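Clearing Out the Junk Drawer: notes for my Trenoma talk

Say hi, thank them for coming out in this weather, check the mic. 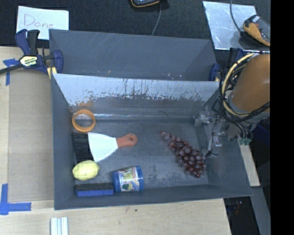

Okay, so start with the move. When I left the Alitz apartment I had 50 boxes (yes, I kept the list!) and I swore I'd open every one in the first month. I got to nine. The rest sat in the hallway until November, and I walked around them sideways with my groceries.

Pause here, people usually laugh.

Then the storage unit in Pratenberg. I paid 1125 for it over the years, and what was in there? Curtains for windows I don't have anymore, and a fondue set. Ask who else owns a fondue set. Wait for hands.

Next bit is the one-drawer rule: pick a drawer, set a timer, stop when it rings even if you're on a roll. Skip the Villa story if we're running late, then go to questions.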